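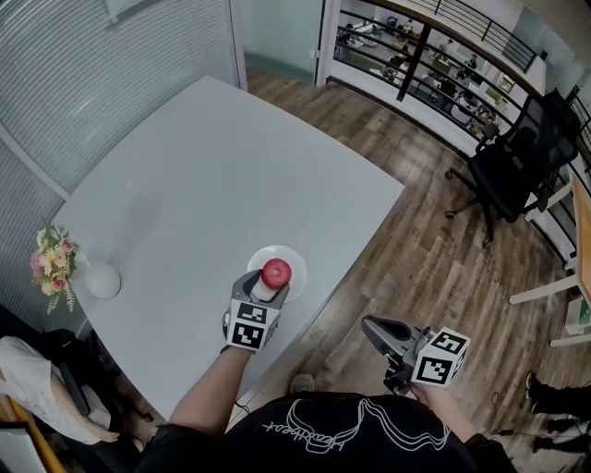
The Mengal hand gripper is a two-finger tool you carry around yourself, with no arm behind it, and most of the work of owning one is keeping the fingers, the pads and the marker cube in order. I look after 6 of them at Rallbridge, so this entry leans on my own bench habits (sorry, Zodetti owners, yours comes apart differently!). The white cube with the black-and-white patterns is what tells the tracking software where the tool is, and it has to sit dead still on the body. My favorite check is an apple on a round white plate at the edge of a table, one gripper reaching for it and the other held down low at your side. If the track for the idle one wanders, I go straight for the cube screws.

Cable care

Let the cable fall free. I once taped mine to my sleeve and spent a whole afternoon chasing dropouts that were just me bending my elbow.

Markers

Wipe the cube faces with a dry cloth and look for lifted corners. A curled sticker still reads fine from the front and then goes haywire from the side, so turn it all the way around under good light. I also keep a flat marker card on the tabletop as a fixed point, and once it's down I leave it alone!

Fingertip pads

The pads wear faster than anything else. On the pale-shelled model the pad is a dark gray notched block with a textured mesh surface in the middle, and that mesh is what I check first. Shiny spots mean it's on its way out. Kulsoom Khokhar, who ran the bench before me, logged one pair at 3222 closes and another at 2179, so I quit trusting averages and just look. Keep the vent slots clear of lint while you're in there (a soft brush, never canned air).

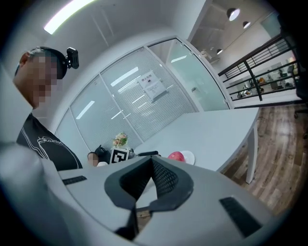
Putting it back into service

Open and close it by hand 2 times before you power up, then run the Trikari zero routine with the fingers fully shut. Skip that and the opening width will be off all day. I do the apple pick again last, slowly, and write the pad date on the tool.

Last edited Jul 17, 2021

Related entries
Marker cube mounting
Zodetti pad swap
Trikari zero routine
Cable strain relief

We use cookies to remember your reading settings. Accept | Manage

Reference > Hand Tools > Grippers > Upkeep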